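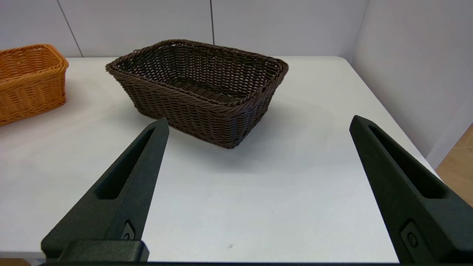

Two Baskets

Flat 68, Besberg. Third floor, no elevator, and the van due back by noon.

She had the brown one out on the white table before her coat was off. Empty. Braided rim, all those tight dark rows. The orange one next to it, off to the left, same kind of weave, wrong color for anything her mother ever owned. And yet.

Pick one, her sister had said on the phone. I'll take the other. We are not fighting over baskets.

They had fought over a kettle.

So - brown. Brown was bread. Brown was December, rolls under a cloth, her father reaching over everybody and getting his hand slapped. She bent and smelled it. Dust. A bit of floor wax maybe. No bread at all.

Orange, then. Orange was what? Clothespins, she thought. Then no, the letters. The Ruvov letters, the ones with the stamps cut out, and a bus ticket, number 2929, that her mother kept for thirty years and would not explain. Give it here, that's mine. Snatched it right out of her fingers.

Where did the ticket go?

She went through the drawers again, quick, standing up. String. Batteries. A reciept from Räsänen for 531, no idea what, shoes, a lamp. No ticket. Under the drawer liner, nothing. Back of the clock, nothing.

Phone buzzing. Her sister.

"Did you pick?"

"Which one had the letters in it?"

Long quiet. A truck on the other end, or a washing machine.

"The brown one," her sister said. "The orange one was bread."

"It was not."

"It was bread, I carried it to the table every single night. You were the one who wouldnt eat the ends."

She looked at them. The gap of white between. She tried it the other way round, rolls in the orange, the cloth, the hand, the slap - and it worked. It worked just as well. That was the awful part.

Downstairs the van driver leaned on the horn.

"Take both," her sister said. "Bring them here. Stay for supper."

She put one under each arm and got the door with her foot.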